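Open day at Skiltholm, Stistow
Posted Apr 28, 2023

The flyer said "come and see how little you need," and I should have known from that. It had been stuck to the corkboard at the library since March. I have been going to housing open days on and off for a few years, partly because my lease keeps getting renewed at numbers I don't like and partly because I enjoy walking through other people's floor plans. Skiltholm is the new one on the east side of Stistow, on the old bus garage lot, and it has 148 apartments. All of them are small. The developer, Herkameck, prefers "right-sized."

I took the bus, which took some 40 minutes from downtown and dropped me across a four-lane road from the entrance. The website calls this "steps from transit." I suppose everything is steps from something. There is a crosswalk, but you have to walk down past the tire place to reach it, and most of the people who got off with me didn't bother.

Sign-in was at a folding table in the lobby. You had to give a phone number to get a sticker and you had to have a sticker to go upstairs. I asked if the phone number was required and was told it was "just so we can follow up," so I gave them my old work line. The lobby itself is nice enough, with a big couch and a wall of mailboxes that already had scratches around the locks. A tour left every time enough people had piled up by the elevator.

Our guide was friendly and talked fast. She told us the building was designed around "the way people live now," and a man behind me asked how people live now, and she said they live more outside the home. I wanted to ask whether that was a choice or a result of the apartments, but we were already in the hallway. It is a long hallway, no windows, carpet that deadens everything. I liked the quiet. I would like to hear it again when all the doors have people behind them.

The smallest plan is called the Ichikawa. I asked what the name referred to and the guide said it was a nod to a style of simple living, and when I asked whose style, she said she would check. The other plans go by letters. Only this one got a name, and it is also the one with the highest rent per square foot, if you do the division, which the brochure doesn't. The pitch is that you will own fewer things, cook simply, and spend less time cleaning. Everyone on the tour nodded at the cleaning part. Me too.
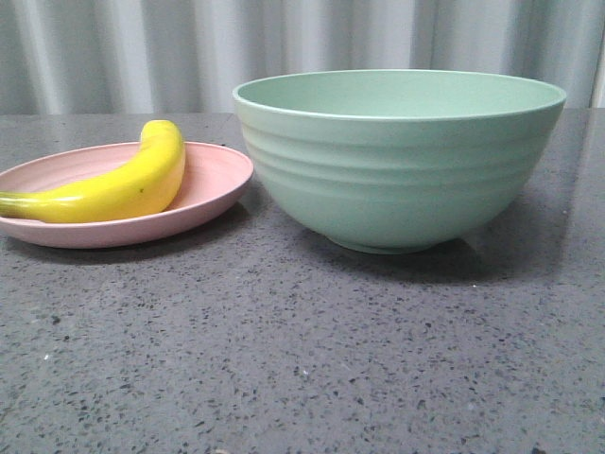
Plate, bowl and banana on the kitchen counter.

The kitchen is where I got stubborn. I cook most nights, and I cook badly organized meals with a lot of chopping, so I always stand at the counter in these places and pretend to make soup. Cutting board goes down, onions go next to it, and then you need somewhere for the pot lid and somewhere for the bag the onions came in. In the Ichikawa the lid would have gone on top of the refrigerator. There are two burners, and I could live with two burners. There is one drawer. The guide opened it to show us the soft close and then closed it again, softly, several times.

Storage is mostly overhead. A woman shorter than me tried the upper cabinet and got her fingertips to the first shelf. The answer was that a step stool fits beside the refrigerator, and it may, but then the broom doesn't.

I will say something kind about the bathroom, so this isn't all complaint. The door opens outward, the shower has a real ledge, and there is a fan you can hear working. Somebody thought about that room. I stood in it longer than I meant to and a couple waiting to get in coughed at me.

Then the bed, which folds down from the wall. It came down easily when the guide did it. She offered to let one of us try and the man who had asked about how people live now gave it a go, and it took him a couple of pulls. With the bed down you can't open the closet all the way. You can open it enough for a shirt.
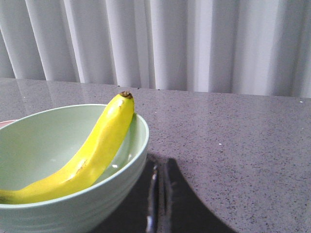 Shinji Yokoyama, who got this in draft, wrote back that I review every small apartment as if I had been ordered to move in by noon. He lived in less space than the Ichikawa for years, he says, and the bed and the closet never bothered him once he had learned to put his clothes out first. What he would want to know is how thick the walls are and what the heat costs, "and you didn't ask either one, you asked about the name."

Fair. I did ask about the heat on the way out, at the folding table, and was told it was included up to a point. The point was in the lease. Could I see the lease? I could see the lease once I had paid the application fee. The fee is 58 dollars and it doesn't come back to you. I didn't find out about the walls. I knocked on one and it sounded like a wall.

The last stop is the shared floor, with the laundry, a long room you can book for dinners, and a terrace that was locked on account of the wind. This is meant to be where the rest of your life goes, the guests and the big meals and so on. Booking is through an app. Residents get a set number of hours and after that you pay, and she didn't have the rate with her.

There were cookies in the lobby afterward, good ones, with oatmeal. If you go, the next tours are posted on the Herkameck site, and bring a tape measure, because the floor plan they hand out has no dimensions on it. The return bus stops on the building's side of the road, at least.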